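Call for Participants: Help Us Write Good Practice for Robots That Open Doors

Onstead Working Group on Household Robots
Posted Monday, February 20, 2023

We are looking for 30 people to join us this April for a set of paid review sessions on a subject that sounds small and has kept our group arguing happily for more than a year: how a robot in somebody's home should behave at a closed door.

The Onstead Working Group writes plain-language good practice guides for people who build, test, sell, or live with household robots. Our guides carry no legal force. They are meant to sit next to the formal safety standards and say, in words anyone can follow, what considerate behavior looks like in a kitchen, a hallway, or a bedroom. Our first guide dealt with carrying hot food and drink, and we learned an enormous amount from the people who came and told us where we had it wrong (more than one of them brought their own mugs, and we were glad of it!). The second guide is about doors, and the draft is ready for the same treatment.

Why doors? A robot that can't get through a door is stuck in one room, so every developer wants to solve them early. But a door in a home is also a kind of agreement between the people who live there. A closed bathroom door means one thing, a closed pantry door another, and a front door left ajar on a summer evening something else again. The draft has rules about waiting, announcing, pushing, pulling, letting go, and closing up afterward, and we would like all of them read by people who have never written a line of software as well as by people who do it every day.

Most of the work will happen with simulated rooms. Our colleagues at Grunau have built a set of virtual interiors for us, under the project name Cindar, and each rule in the draft is tied to one or more of them. You will look at a doorway, hear what the robot has been asked to do, and then talk through what it ought to do and what it must never do. Sometimes you will agree with the draft in ten seconds. Sometimes a potted plant or a change in the flooring will turn out to matter a great deal, and those are the conversations we enjoy most.
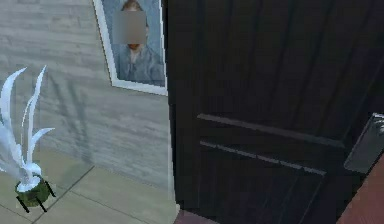 A doorway from the simulated interiors: dark paneled door, lever handle, and a potted plant standing nearby on the tile.

To give you a flavor, these are a few of the rules from the current draft, as they stand today:

Rule 4. The robot announces itself before touching the handle of any closed door to a private room, and waits for an answer. If no answer comes, it does not enter unless the household has agreed to this in advance.

Rule 7. The robot checks the space the door will swing through, on its own side, before it starts to move the door. Plants, pets, shoes, and small children are all to be expected.

Rule 9. Force on the handle is limited, and the limit is written down where the owner can find it. A handle that does not give is treated as a locked door, and a locked door is left alone.

Rule 12. If a person takes hold of the door, the robot lets go at once and stays still until the person has passed.

Rule 15. A door is left the way it was found, unless the person who gave the task asked for something different.

Rule 15 caused the longest meeting we have ever had, and we fully expect it to do so again.

Who we are hoping to hear from

You do not need any technical background. We would especially like to hear from people who use a wheelchair, a walker, or a cane at home, parents of young children, people who share a house with several other adults, home care workers, hotel housekeeping staff, locksmiths and door installers, and anyone who has lived or worked with a service robot of any kind. We are also keeping a few places for engineers and test staff who write motion or contact limits for mobile robots, and we promise to be gentle with you.

You should be 18 or older and comfortable talking in English in a small group. If you would like an interpreter, large print, or a support person sitting with you, tell us when you apply and we will set it up and cover the cost.

What taking part involves

Each participant comes to two sessions of 100 minutes, with a break in the middle and something decent to eat. Groups are kept small. You may attend in our meeting rooms in Carhuamaca House or by video from home, whichever suits you, and you can choose differently for each session. Between the two you will be sent a short reading packet, which takes most people an evening with a cup of tea.

We pay $40 an hour for session time and for the reading, and we pay back local travel on top of that. Payment is made after each session, so if you can only manage the first one you will still be paid for it.

How we handle what you tell us

We take written notes and, with your permission, an audio recording that is deleted once the notes have been checked. Your name will not appear in the guide unless you would like to be thanked in it. You may skip any question or stop at any point, and you don't have to tell us why. If a rule is changed following a comment from a session, the published guide will say that it was changed and what the earlier wording was. We think people who give up their time deserve to see where it went.

No physical robots are used in these sessions. A later round with real doors and real machines is being planned, and participants from this round will be invited first.

How to apply

Write to Marisol Huanca, who is running the sessions, at Onstead Working Group, Carhuamaca House, Room 1445. You can also leave a message at the front desk, or use the form at the bottom of our participation page. Please give us your name, the best way to reach you, whether you would rather come in person or join by video, and a few sentences about the doors in your life. We mean that quite seriously! A sticky back door, a grandmother who never closes hers, a job that takes you through dozens of other people's doors in a day: all of it helps us put together groups with a good mix of experience.

Questions about the draft itself, the simulated rooms, or the way our guides relate to formal standards can go to Brayan Londoño at the same address. He wrote most of the first version and is very happy to be disagreed with. If you would like to read the full draft before deciding, ask either of us and we will send you a copy, on paper or by email.

Everyone who writes will get a reply, and we will keep the names of those we can't place this time for the round that follows, if you tell us that's all right.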